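September – by Kazue Ogura
Print | E-mail this page

Handout 5: Why wood moves

Okay, picking up where we ran out of time! Wood takes in moisture from the air and gives it back, and it swells and shrinks as it goes. Nearly all of that happens across the grain. Along the length you can mostly ignore it (I do).

So if you glue a wide panel tight into a frame in January, July will have something to say about it – usually a split or a joint that pops. I lost a tabletop that way in my first year and I still use the pieces as shelves.

Please read page 42 in the Morais reader before we meet, and bring one offcut from home, any species. Room 307, same as always.
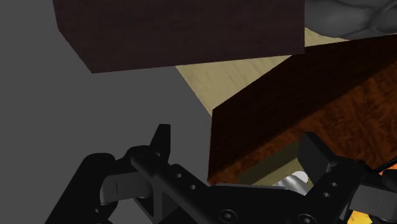
Topic: Color and Grain

Dark brown, reddish brown, pale tan – color alone won't tell you how much a board will move. Look at the end grain first, then write down your guess, and we'll compare notes in class.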